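Parilberg trains robot arms at the dining table

Stekville robotics firm Parilberg has begun teaching its robot arms household jobs in ordinary homes, using hand-held grippers in place of remote control.

Trainers work seated, one gripper to each hand, and record tidying tasks for the arms to learn from. Four homes have signed on since September.

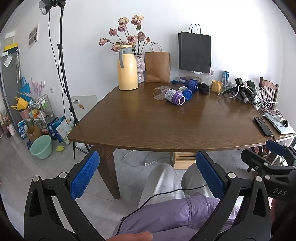 A pair of blue-padded grippers at a table in one of the homes.

"A real table has cords and mugs and bottles on it — our lab bench never did," said project lead Emília Bednárik.

Parilberg plans to add 11 more homes this year.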